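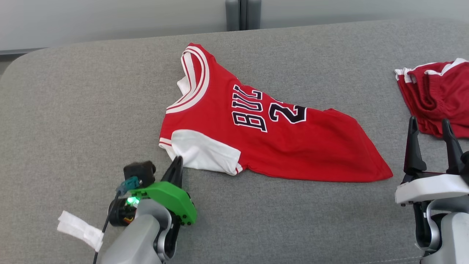

# 衣服的颜色是怎么来的

刚从棉田里摘下来的棉花是白色的，有点发黄。刚从羊身上剪下来的羊毛，多数也是白色或者米色，还带着油和草屑。蚕吐的丝大多是白的或淡黄的。工厂里做出来的涤纶，如果什么都不加，也是白的，有的接近透明。

可是打开衣柜，里面有红的、蓝的、黑的、绿的，还有带花纹和字母的。从白到五颜六色，中间要经过好几道工序。这篇文章讲的就是这些工序，也讲一讲人们以前从哪里找颜色，以及衣服为什么会褪色、怎么洗才不容易串色。

## 先说说什么是颜色

太阳光看起来是白的，里面混着很多种颜色的光。下过雨以后出现的彩虹，就是太阳光被小水滴分开以后的样子：红、橙、黄、绿、蓝、靛、紫，一条挨着一条。

光照到一件东西上，有一部分会被这件东西“吃”进去，剩下的部分弹回来，进到我们的眼睛里。科学家把“吃”进去叫作吸收，把弹回来叫作反射。

一块红布，会吸收掉大部分蓝光和绿光，把红光反射回来，所以我们看到它是红的。一块白布，几乎把所有颜色的光都反射回来。一块黑布，几乎把所有的光都吸收了。夏天站在太阳底下，穿黑衣服会觉得比穿白衣服热，就和这个有关，被吸收的光大部分变成了热。

如果关上灯，拉紧窗帘，屋里一点光也没有，红衣服也就看不出红色了。在很暗的地方，我们的眼睛分不清颜色，看什么都是灰蒙蒙的。天快黑的时候可以试一试，看看红花和绿叶哪一个先变得认不出颜色。

给布染色，就是在布上加一些能吸收某几种光的东西。这种东西叫作色素。

## 染料和颜料

能给东西上色的材料分成两大类。

一类叫染料。大多数染料能溶在水里，像糖溶在水里一样，散成非常非常小的微粒，小到用普通的显微镜也看不见。它们可以钻到纤维里面去，抓住纤维不放。布染好以后，摸起来和没染之前差不多软。

另一类叫颜料。颜料不溶于水，是细细的粉末，像很细的沙子。把它放进水里，搅一搅会变浑，放一会儿又沉到杯底。颜料自己抓不住布，要靠一种像胶水的东西把它粘在布的表面。有些衣服胸前的图案摸起来滑滑的、厚厚的，那里用的多半就是带胶的颜料。

想知道一件衣服上的图案属于哪一类，可以闭上眼睛，用手指在图案和旁边的布之间来回摸。摸得出边缘的，图案在布的表面。摸不出边缘的，颜色多半已经进到线里了。还可以把衣服翻过来看背面。染透了的布，正面和背面颜色很接近；只印在表面的图案，背面常常只有淡淡的影子，或者什么也没有。

## 很久以前的颜色

在有化工厂以前，人们要从自然界里找颜色。植物的根、叶、花、果皮、树皮都试过，有些小虫子和海里的螺也用过。

### 红色

红色最常用的来源是一种叫茜草的植物。“茜”在这里读 qiàn。茜草长在路边和山坡上，茎细细的，上面有小刺，会挂住裤腿。它的叶子和花都不起眼，颜色藏在根里。把根挖出来，洗干净，晒干，切碎，用水煮，就能得到红色的汁。

还有一种是红花。红花的花瓣里有两种色素，一种黄，一种红。黄的很容易溶在清水里，红的不容易。人们先用清水把黄色洗掉，再用草木灰泡出来的水把红色提出来，最后加一点酸的东西，比如乌梅水，红色就会附到布上。这种办法很费事，要用很多花瓣才能染好一块布，所以过去鲜亮的红绸子很贵。

在美洲，人们用一种叫胭脂虫的小虫。它们趴在仙人掌上，个头很小，身上盖着一层白粉。把虫子晒干磨成粉，能得到很浓的红色。这种红色现在还在用，有些食品和口红的配料表里写着“胭脂虫红”，说的就是它。

### 蓝色

蓝色来自蓝草。蓝草是好几种植物合起来的叫法，有蓼蓝，有菘蓝，有马蓝，它们的叶子里都能做出靛蓝。

叶子本身是绿的。把叶子割下来泡在水里，泡上几天，水变成黄绿色，这时候捞出叶子，加进石灰，用力搅动，水面会起很多泡沫，颜色慢慢变蓝。再放一段时间，蓝色的泥沉到底下，这就是靛泥。

靛泥不溶于水，不能直接用来染布。染布的师傅会把它放进大缸里，加上酒糟、草木灰水一类的东西，让它发酵。发酵好的染缸，里面的水是黄绿色的。白布放进去，拿出来的时候也是黄绿色，碰到空气以后才一点一点变蓝。这是因为空气里的氧气让色素变回了不溶于水的样子，它就留在布里面了。

浸一次只能得到很浅的蓝。想要深蓝，就要浸一次，晾一次，再浸一次，再晾一次，反复很多回。古人有一句话叫“青，取之于蓝，而青于蓝”，说的是青色从蓝草里提取出来，颜色却比蓝草更深。后来的成语“青出于蓝”就是从这里来的。

### 黄色

黄色比较好找。栀子的果实能染黄，槐树的花苞能染黄，姜黄的根能染黄，洋葱皮也能染出黄褐色。不过很多植物的黄色不耐晒，挂在太阳下面，过一阵子就浅了。

### 紫色

紫色在很多地方都少见。中国有一种草叫紫草，根是紫红色的，可以染紫。地中海边上的人用海螺，每只海螺身上只有一点点能用的汁，要用成千上万只海螺才能染一件袍子的边。那时候能穿紫衣服的人，不是很有钱就是地位很高。

### 黑色

黑色要靠含有单宁的植物，比如五倍子、橡树的壳斗、石榴皮。单宁就是让没熟的柿子发涩的那种东西。单宁碰到铁，会变成很深的颜色。过去染坊的人会把生锈的铁泡在醋里，做成铁水，和这些植物一起用。

### 绿色

叶子到处都是绿的，可是把绿叶煮水染布，得到的往往是黄褐色或者灰绿色，而且很快就变了。叶子里的绿色叫叶绿素，它很容易坏掉。所以古人染绿布，多数是先染一遍蓝，再染一遍黄，两种颜色叠在一起就成了绿。画水彩的时候，把蓝和黄调在一起，也是这样。

## 帮忙抓住颜色的东西

有一些植物的颜色，单独煮出来染布，看着挺好，一洗就掉了。人们后来发现，先把布放在明矾水里泡一泡，再去染，颜色就牢多了。

明矾是一种透明的晶体，有点像冰糖，但是不能吃。它里面有铝。铝一边抓住纤维，一边抓住色素，好像一个人两只手各拉着一个同伴。像明矾这样的东西叫作媒染剂。“媒”就是在中间牵线的意思。

换一种媒染剂，颜色也会跟着变。同样一锅洋葱皮水，用明矾的布是金黄色，用铁的布是暗暗的橄榄绿。茜草用明矾染出来是红的，用铁染出来偏紫、偏褐。所以古时候的染坊只要有几种植物和几种媒染剂，就可以搭配出很多颜色。

Navarro 镇上有一间老染坊，现在改成了可以参观的地方。一进门的墙上挂着一张很大的色卡，上面用线绕了 198 种颜色，全是用植物染出来的，每一种下面写着植物的名字和媒染剂的名字。有些小格子里的线已经变浅了，旁边补了一小段新的，可以比较着看。

## 化学染料来了

一百六十多年以前，英国有一个年轻的学生想用煤焦油里的东西做一种治病的药。煤焦油是一种黑黑黏黏的东西，当时大家都嫌它脏。药没有做成，他洗瓶子的时候发现瓶子里的东西溶在酒精里，变成了漂亮的紫色。他拿一块丝绸试了试，丝绸也变紫了，洗了以后还是紫的。

紫色一下子就不那么稀罕了。别的化学家也开始研究，红的、蓝的、绿的、黑的，一种一种做出来。茜草根里的红色素和蓝草里的靛蓝，后来也能在工厂里做，做出来的和植物里的是同一种东西。种茜草和蓝草的田，慢慢变少了。

化学染料有几个方便的地方。每一批的颜色可以做得很接近，便宜，用得也快。植物就不太一样，去年的茜草和今年的茜草，山这边的和山那边的，染出来会有差别。

麻烦的地方也有。染布要用很多水，用过的水里留着染料和别的药剂，如果不处理就倒进河里，河水会变色，水草晒不到太阳，鱼也活不好。现在的印染厂要先把废水送进处理池，把颜色和有害的东西去掉，再检验，合格了才能排出去。

## 不同的线，要用不同的染料

棉、羊毛、蚕丝、涤纶，看上去都是线，可是组成它们的东西不一样，能抓住的染料也不一样。

**棉和麻**来自植物，主要成分是纤维素。纸也是纤维素做的。染棉布常用一种叫活性染料的东西，它会和纤维素连在一起，洗的时候不容易跑出来。

**羊毛和蚕丝**来自动物，主要成分是蛋白质。我们的头发和指甲也是蛋白质。它们适合用酸性染料，染的时候水里要加一点酸。羊毛怕忽冷忽热，也怕使劲搓，否则会缩成一小团，变得又厚又硬。

**涤纶**是用石油里的原料做的，运动服里很常见，轻，干得快。它的纤维很紧密，又不怎么吸水，一般的染料进不去。染涤纶要用分散染料，还要用很高的温度，比开水还要高，所以得在密封的锅里加压。温度高了，纤维会松开一点，染料就钻了进去。等冷下来，纤维重新变紧，染料被关在里面。

有些布是棉和涤纶混在一起织的。如果只用染棉的染料，棉线变红了，涤纶线还是白的，看上去就成了带白点的浅红色。有的厂家就是故意这样做，用来做出花灰的效果。要想染成一个颜色，就得分两次染，或者把两种染料放在一起用。

## 什么时候染

染色可以在不同的时候做。

最早的一种，是在还没有线的时候就上色。做涤纶时，先把原料化成很稠的液体，这时候把颜料混进去，再从小孔里挤出来，挤出来的丝从里到外都是有颜色的。这种丝很耐晒，常用来做户外的遮阳布。

第二种是先染线，再织布。条纹衬衫、格子床单，多半是这样来的。红线和白线按顺序排好，一根一根织进去，条纹就出来了。毛衣上的花样也是这样。

第三种是先织成白布，再整匹去染。这种办法最常见，适合单一颜色的衣服。白布可以先放在仓库里，等哪种颜色卖得好，再拿去染哪种。

第四种是做成衣服以后再染。染出来的衣服，缝线的地方颜色会有点深浅不一，看上去旧旧的，有的人喜欢这种样子。如果缝线用的是涤纶线，衣服是棉的，染完以后线常常还是白的。下次看到一件深色衣服上有一圈浅色的线，可以想一想是不是这个原因。当然，也有可能是设计的人特意挑了浅色的线。

## 一块布怎样在工厂里变红

下面说的是棉布。各家工厂的做法有些差别，大致的顺序差不多。

1. **烧毛。**刚织好的布表面有一层细细的绒毛。让布很快地从火焰上面经过，绒毛烧掉了，布还来不及着火。
2. **退浆。**织布的时候，为了让线不容易断，线上会涂一层浆。要先把浆洗掉，不然染料进不去。
3. **煮练。**用碱水煮，去掉棉花上天然的蜡和脏东西。煮过以后，布变得很容易吸水。
4. **漂白。**常用的是双氧水，把布上发黄的颜色去掉。要染黑色的布，这一步可以做得简单些；要染浅粉色的布，就得漂得很白。
5. **染色。**把布放进染缸，加染料，加盐，慢慢升温，过一段时间再加碱。盐能让染料更愿意靠近棉布，碱能让它们连在一起。
6. **水洗。**总有一部分染料没有抓住布，要把它们洗掉，冷水洗，热水洗，还要加洗涤剂煮一煮。这一步偷懒，衣服买回家就容易掉色。
7. **烘干和定形。**把布拉平，烘干，让它的宽度一致。

染色之前，师傅会先用一小块布试。小样染好，放在标准灯箱里和客人要的颜色比一比。灯箱里有好几种灯，像白天的光，像商店里的光，像家里的黄灯。有时候两块布在白天看是一样的红，到了黄灯下面，一块偏橙，一块偏紫。买衣服的时候走到窗户旁边再看一眼，也是为了这个。

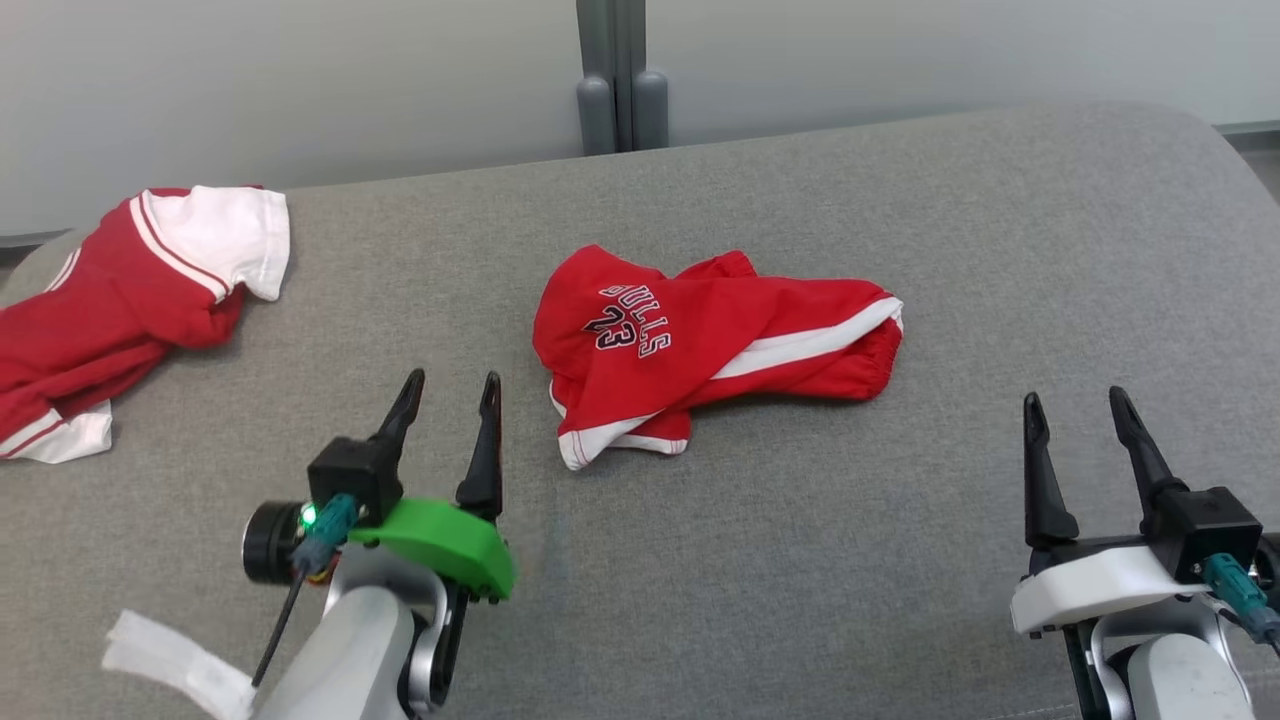
*灰色坐面上的红白两色衣物，红布配了白色的滚边。*

## 图案和字是怎么上去的

一件衣服往往不止一种颜色，上面还有字母、号码、条纹、小动物。做法有很多。

**丝网印。**拿一个框，绷上一层细细的网。不要颜色的地方把网眼堵住，要颜色的地方留着。把网框放在布上，倒上色浆，用刮板一刮，色浆从没有堵住的网眼漏下去，印在布上。一个网框只能印一种颜色。如果图案有三种颜色，就要用三个网框，一次一次对准了印。对不准的时候，字的边上会露出一条缝，或者两种颜色叠在一起。

**滚筒印。**把图案做在圆圆的滚筒上，布从下面走，滚筒一边转一边印。滚筒转一圈，图案就重复一次。拿一块碎花布，从一朵花量到下一朵一模一样的花，中间的距离常常就是滚筒的一圈。Oltico 布厂做窗帘布，用的滚筒一圈是 58 厘米，所以他们的窗帘上，同一只小鸟每隔 58 厘米就出现一回。

**数码印。**像家里的打印机一样，喷头来回走，把很小的墨点喷在布上。照片也能印。做一件和做一百件，都不用另外刻网框，所以适合只做几件的衣服。

**热转印。**先把图案印在一张特别的纸或薄膜上，再放到衣服上，用热的压板压一会儿，图案就转过去了。很多班服、队服上的号码是这样做的。用久了，或者烫的时候直接烫到了，边角可能会翘起来。

**升华转印。**这种办法主要用在浅色的涤纶上。染料受热以后直接变成气体，钻进纤维里，摸上去没有厚度，背后也不会硬硬的一片。

**绣和贴。**用线一针一针绣出来，或者剪好一块有颜色的布，缝在衣服上。这种图案最厚，也很耐洗。翻到背面，可以看到密密的线脚。

**扎染和蜡染。**这两种是老办法，靠的是“不让颜色进来”。扎染是用线把布紧紧捆住，捆住的地方染料进不去，解开以后就是一圈一圈的白花纹。蜡染是用热的蜡在布上画画，蜡把布盖住了，染完再用热水把蜡煮掉，画过的地方就是白的。蜡在布上会裂开小缝，染料从缝里渗进去，留下像冰裂一样的细线，每一块都不一样。

## 颜色为什么会跑掉

衣服穿久了，颜色会变浅，原因有好几种。

晒太阳是一种。阳光里有紫外线，它能把色素拆散，拆散以后就不再吸收原来那种光了。窗帘朝着窗户的那一面，总是比背面浅。书架上晒得到太阳的书脊也是这样。

洗是另一种。衣服在水里翻来翻去，没有抓牢的染料会掉下来。新的深色衣服头几次洗，水里常常有颜色，这时候要和浅色的分开。

摩擦也会让颜色变浅。牛仔裤的膝盖和口袋边最先发白，就是磨出来的。牛仔裤的蓝色用的是靛蓝，靛蓝主要留在纱线的外层，线的芯子还是白的，外面磨掉一点，里面的白就露出来了。

还有汗。汗里有盐，也有一点酸或者碱，时间长了会让有些颜色变样。游泳池的水里有消毒用的氯，游泳衣穿过以后最好马上用清水冲一冲。

布厂会给颜色打分，看它耐不耐洗、耐不耐晒、耐不耐磨。这个分叫作色牢度。多数项目从 1 级到 5 级，级数越大越牢。耐晒的那一项常常分成 8 级。

## 串色

白袜子和红衣服一起洗，洗完变成粉袜子，这叫串色。红衣服上掉下来的染料溶在水里，又跑到了白袜子上。

有几件事可以做：

- 深的和浅的分开洗，红色单独放一堆。
- 新衣服第一次洗，先用一块湿的白布在里面的缝边上按一按，看看会不会沾上颜色。
- 用冷水。水越热，染料越容易跑出来。
- 洗好马上拿出来晾，不要湿着堆在一起。
- 红白相间的衣服不要泡太久。

如果已经串了色，趁还没有干，赶快再用清水洗几遍，有时候能洗掉一些。干了以后就难了。漂白水要由大人来用，它会伤皮肤，也不能和洁厕剂混在一起，混了会冒出有毒的气体。

衣服里面有一块小小的布标，上面画着水盆、三角形、方块、熨斗和圆圈。水盆说的是怎么洗，盆里的数字是水最高可以多热。三角形说的是能不能漂白。方块说的是怎么晾干或者烘干。熨斗上的点越多，可以用的温度越高。圆圈是给干洗店看的。哪个图上画了一个叉，就是不可以。

## 在家里试一试：用洋葱皮染手帕

这个实验要用炉子，必须有大人一起做。锅要用旧的不锈钢锅，染过以后不要再拿来煮吃的。

**要准备的东西**

- 干的黄洋葱皮 50 克。洋葱皮很轻，这么多能装满一大袋，可以提前攒，也可以问菜店要。
- 白色棉手帕一块，要洗干净，不加柔顺剂
- 明矾一小勺
- 橡皮筋几根
- 旧锅、长夹子、橡胶手套、滤网

**做法**

1. 把明矾放进一盆温水里，搅到看不见颗粒。手帕放进去，泡一个晚上。
2. 第二天，把洋葱皮放进锅里，加水没过，请大人煮开，再用小火煮半个多小时。
3. 用滤网把洋葱皮捞出来，留下汤。汤是深褐色的。
4. 把手帕从明矾水里拿出来，轻轻拧一拧。想要花纹的话，用橡皮筋在几个地方捆紧。
5. 等汤凉到将近 75 度，把手帕放进去，保持这个热度，不要让它滚开，过一会儿用夹子翻一翻。
6. 一个小时以后关火，让手帕在锅里慢慢变凉。
7. 戴上手套，拿出手帕，用清水冲到水不怎么有颜色，剪开橡皮筋，挂在阴凉的地方晾干。

手帕湿着的时候颜色深，干了会浅一些。可以做两块，一块泡过明矾，一块没有泡过，染的时间一样，然后一起洗几次，比一比。也可以把染好的手帕剪下一小条，一半用纸板盖住，一半露着，放在朝南的窗台上，两个星期以后再看。

洋葱换成别的东西也行。石榴皮、红茶、核桃外面的青皮都能染上。紫甘蓝的水很好看，加醋变红，加小苏打变蓝，可是它的颜色很不牢，染在布上洗一两次就没有了。红心火龙果也是，弄到衣服上看着吓人，用来染布却留不住多久。

## 几个词的意思

**纤维：**很细很长的丝，线就是由许多纤维拧在一起做成的。

**色素：**能吸收一部分光、让东西看起来有颜色的物质。

**染料：**能进到纤维里面去的色素，大多能溶在水里或者变成能溶的样子。

**颜料：**不溶于水的粉末，要靠胶粘在表面。

**媒染剂：**帮助染料抓住纤维的东西，比如明矾。

**靛蓝：**从蓝草里得到的蓝色，现在多数由工厂合成，用来染牛仔布。

**单宁：**植物里有涩味的物质，碰到铁会变成黑灰色。

**色牢度：**颜色在洗、晒、磨以后还能保持多少的程度。

**滚边：**沿着衣服边缘包上的一条窄布，常常用和衣服不同的颜色。

*本文选自 Cesanance 儿童小百科“身上穿的”一辑，2020年7月22日更新。同一辑里还有《拉链》《纽扣和扣眼》《羊毛从哪里来》。*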